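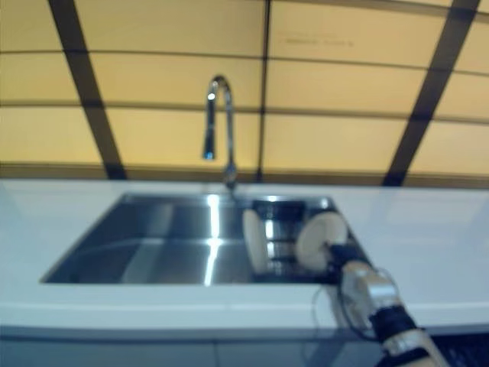 3.2 Kitchen Cell and Maintenance Procedure

The plate-loading task was carried out in the kitchen cell of the Sterna laboratory. The cell consists of a counter with a built-in sink, a drying rack that stands inside the sink, and a dishwasher installed under the same counter. The robot takes a plate from the sink and places it upright in the lower rack of the dishwasher. We did not modify the dishwasher, but the position of the drying rack was fixed at the beginning of the study and checked against a paper template before every session.

The platform is a humanoid with two arms and two multi-finger hands. It was configured with the Niturness control software, in the version that was current in May. One camera is mounted at the head and a small one at each wrist. The wrist cameras have a very wide lens, therefore their calibration is sensitive to small movements of the bracket. In the first weeks we lost 9 episodes to a loose bracket screw, and after this the screws were marked with paint so that any rotation can be noticed by the operator.

The hand is the part which needs most of the care. The thumb and the fingers hold the plate at its rim and from underneath, and the contact force is concentrated on small areas of the fingertips. When dust or food residue collects there, the plate can turn slowly in the grasp during the transfer. For this reason the fingertips were wiped with alcohol after every 30 episodes.
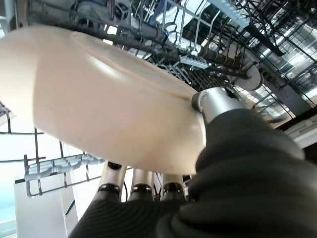

The approach to the lower rack is the most demanding phase for the arm, as the hand must pass below the upper rack while it carries the plate in a tilted position. A collision with the tines is usually light, but repeated contacts shift the zero position of the wrist joint. We defined a limit of 60 episodes between two zero checks. The check is done with a Hundar alignment block, which is clamped to the edge of the counter, and it takes up to five minutes - most of this time is spent waiting for the joint temperature to become stable.

The external cables were inspected at the same moment as the zero check. A cable loop that is too short pulls on the wrist when the forearm rotates, and a loop that is too long can catch on the dishwasher door. We adjusted the loops with the arm fully extended toward the back of the rack, and then repeated the inspection with the elbow bent.

In total, 1,860 episodes were recorded under this procedure. The maintenance log was closed on July 7, 2021, and the entries were compared with the failure labels described in Section 4. Figure 3 shows the cell during the work at the lower rack, with the upper rack behind it and the drying rack in the sink.

Figure 3. Kitchen cell with the dishwasher open and one plate in the lower rack.

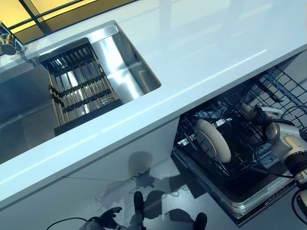 3.3 Failure Labels

Each episode was labeled by two operators, who worked separately. We used the label set of the Pimentel protocol and added one label for slipping of the plate in the hand.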